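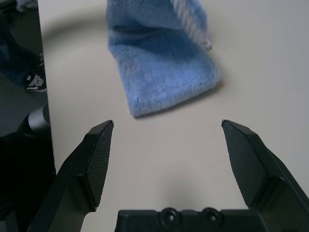
Blue towel on the bench, gripper open.

Thursday, June 11, 2026
Noura Azar

Out-of-country ballot count, Prendska consular district. Second pass through the scanned tally sheets.

Picked up where Tarek stopped. The Stavach sheets are done, 71 in all, and agree with the printed protocol. Hamdan is the problem. Sheets from that polling station use the older form, with the "invalid" and "unused" columns swapped, so the parser read every unused ballot as spoiled. First-pass invalid rate for Hamdan was absurd and should not be quoted from the April draft.

Fix: added a form version field to the import table, keyed on the code at the bottom left of the sheet. Old form gets the swapped mapping. Reran Hamdan only. 159 sheets in, 151 parsed cleanly, 8 rejected. Of the rejected ones:

- 5 have the station stamp over the total. Entered by hand, Raed to check against the originals.
- 2 are duplicates of sheets already in the set (same serial, second scan darker). Dropped the darker scan.
- 1 has a total that does not match its own rows. Left as is and flagged. We do not correct arithmetic on the source.

Registered voters vs. ballots issued: Clondudeck exports the register as of the closing date, but the embassy accepted additions at the door on voting day with a passport and proof of residence. These are on a separate handwritten supplement. Turnout computed from the export alone comes out too high. Dalibor has the supplement for Stavach, none yet for Hamdan. Until it arrives, the turnout column stays blank for Hamdan. No estimate.

Timing note. The two stations did not close together. Hamdan extended by two hours because of the line outside. The hourly sheets therefore have two extra rows, and the chart script truncated them without a warning. It now stops with an error if the row count is unexpected. Should have done that from the start.

Scanner: feed slips after roughly 500 pages, pages come through skewed and the serial number gets clipped. Clean the rollers before the next batch.

Open:
- Raed: hand entries, second reader.
- Dalibor: ask again for the Hamdan supplement.
- Aitana: does the published protocol count door additions as registered? The wording in section two can be read either way. Need this in writing before the tables go out.
- Me: rerun Stavach with the new field, confirm the totals do not move.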